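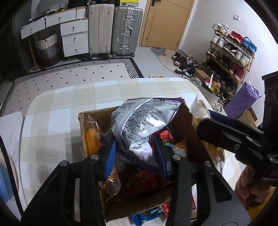
Vedon Puma hand-held gripper, refurbished, sold singly or as a pair. We list this one with a warning, and the maker's own page could use the same one. The Puma is pitched as a tool for packing soft goods, and soft goods are where it let us down. A puffed-up foil snack bag between two ribbed blue pads, over an open cardboard box, is the sort of job it gets bought for, and it is also the job that brought most of our returns to the bench. The pads hold well on the day you fit them. After that, look at the pivot pins.

The fault

On units from the March batch, a pivot pin can creep out of the linkage under repeated squeezing. The finger on that side then lags, the pads close out of line, and the bag slides or splits. In our Bendville shop one unit started to creep after 54 cycles. Another ran to 90 before we stopped it. Vedon calls this "normal settling." We don't – a pin that has moved once will move again.

Safety

A loose linkage can pinch. The angular cut-outs in the outer arms are big enough to tempt a fingertip, and the trigger does not stop when it meets one. Keep your free hand off the arms while the handle is squeezed. If the pads no longer meet evenly, take the tool out of use. Do not tap the pin back in and carry on.

What we do before shipping

All pins are pulled and refitted with Iltside retaining clips. Each gripper is then closed 100 times on a filled pouch and checked for side play. Units that show any go to spares.

What we can't promise

The clips have been on our own tools for 3 months. That is not long, whatever the brochure says about lifetime. We have no results for glass or cans, and we would not use a Puma on either.

In the box: gripper, spare pad set, clip set, hex key. Gloves not included.

Returns: accepted on any unit with visible pin movement, clips fitted or not. Please leave the pin where you found it – a straightened one tells us nothing.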